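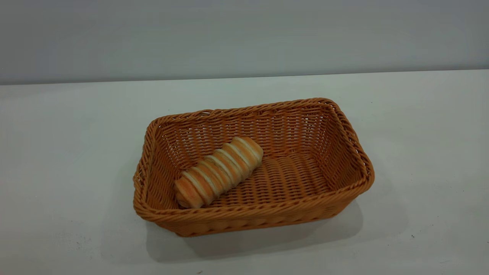 3.2 Basket and bread

The second part of the study dealt with open table baskets of the kind used in canteens and small hotels. Three products were bought through ordinary trade suppliers and are referred to by their trade names, Zullum, Humell and Skuvach. All three are rectangular, have a continuous rim and can be lifted with one hand. They differ mainly in the closeness of the weave and in the finish of the base.

For the purposes of this paper, a basket is described by four features: rim, wall, corner and floor. The rim matters for handling, as it is the part most often gripped when a basket is passed along a table. The walls matter for how the bread is seen by a seated diner. An outward slope opens the contents to view from the side, at the cost of a larger footprint at the top than at the base. Rounded corners are easier to wipe than square ones. The floor is the feature least often mentioned in catalogues, although it is the part the bread touches for longest.

A ribbed woven floor, such as the one in Figure 2, supports an elongated roll along a series of narrow ridges. Contact with the crust is therefore less than on a flat tray. The same ridges form channels in which crumbs can settle, and for this reason floor pattern was recorded separately from wall pattern throughout.
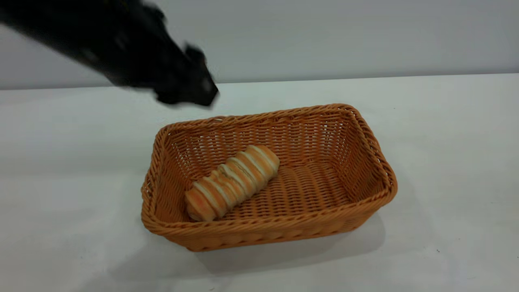
Department of Catering and Household Studies, Tableware Group

Figure 2. Woven basket on the white table. First view: roll inside the basket. Second view: basket near the centre of the table. Third view: roll on the table to the left of the basket.

The position of the basket was kept near the middle of the table, with its long side running roughly from left to right. A pale table and a plain wall were preferred to the patterned cloth used in our December pilot, where the edge of the weave was hard to judge against the background. The warm orange of the basket stands out well from both.

Two placements were defined. In the "served" placement a single roll lies within the basket. In the "set aside" placement the roll lies directly on the table, to the left, and the basket is left empty. The gap between roll and basket was not fixed to a measured distance, but the roll had to lie clear of the rim. Its angle was left free. Rolls with a spiral shape were chosen over smooth ones, as the ridges make it easier to tell which way a roll has been turned between one view and the next.

A total of 189 diners rated the placements on a printed form. Five forms were returned with one or more pages missing and were left out, leaving 184 for analysis. The form asked how fresh, how clean and how generous the serving looked, each on a seven-point scale. Kirstin Guthrie checked the entries against the paper forms and corrected 14 of them - mostly cases in which two adjoining boxes had been marked.

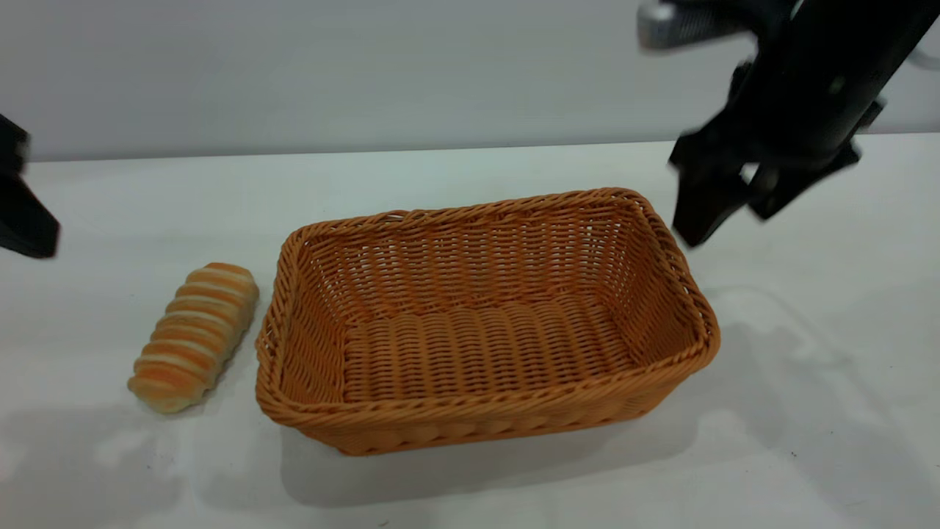 3.3 Ratings by placement

Of the 184 diners, 143 gave the served placement a higher score for cleanliness than the set aside placement. The result for freshness went the same way but was weaker, and several diners wrote that they could not judge freshness by eye. Scores for generosity were low in both placements. A single roll in a basket of this size leaves much of the floor uncovered, and the written remarks suggest that diners were comparing the bread with the basket and paying little heed to the roll itself.

This agrees in part with Fogh, who found that a smaller basket raised the generosity score for the same amount of bread. We did not vary basket size within a session and cannot confirm the effect directly. Differences between the three products were small once placement was taken into account, and they are reported in Section 4 together with the cleaning times.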